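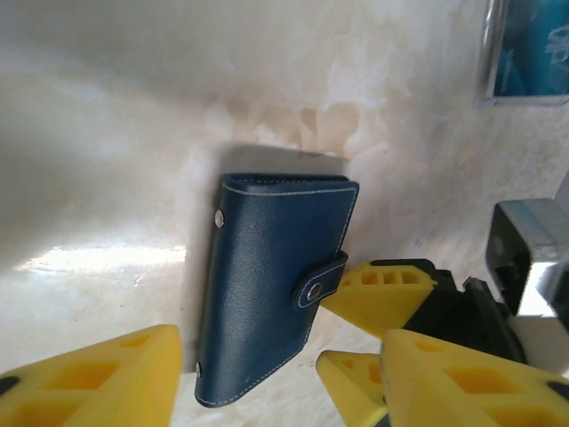 *A navy-blue leather card holder, fastened with a snap button.*

# How a card holder is put together

A card holder is a small book for cards. Grown-ups keep bank cards in them, but they work just as well for library cards, bus passes and football stickers. The one in the photo has a leather cover, and the cards go in sleeves on the inside.

## The leather

Leather is animal skin that has been treated so that it doesn't rot. This treatment is called **tanning**. After tanning, the leather can be dyed almost any colour. If you look closely at leather you may see tiny lines and bumps. These are called the **grain**.

## The stitching

Look for the white line near the edge of the cover. It is a row of stitches. White thread on dark leather is easy to see, and makers call this contrast stitching.

Leather is tough, so it is hard to push a needle straight through. People who sew it by hand make the holes first, with a pointed tool called an awl or a fork with sharp prongs. Elango Varghese, who runs a leather workshop called Tretora, makes 82 holes for a small purse before he picks up his needle. He sews with two needles on one thread, one going in from each side. If one stitch wears through, the others stay tight.

## The rivets

The two round silver dots on the spine are **rivets**. A rivet is a metal pin that goes through a hole and is squashed flat so it can't come out again. Here they hold the inner sleeves in place — a bit like the staples in a comic.

## The snap button

The short strap on the other side is the tab. It comes round from the back to the front, and a **snap button** keeps it shut.

A snap has two halves. One has a small knob and the other has a hollow with a springy edge. When you press them together, the edge stretches, the knob pops in, and you hear a click.

## Try it yourself

You can make a paper one. You will need:

- a piece of stiff card, 16 cm long
- 3 small envelopes
- a stapler
- a sticky dot

1. Fold the card in half to make the cover.
2. Put the envelopes inside, with their openings facing up.
3. Staple through the fold side. Ask an adult to help with this.
4. Close the cover and hold it shut with the sticky dot.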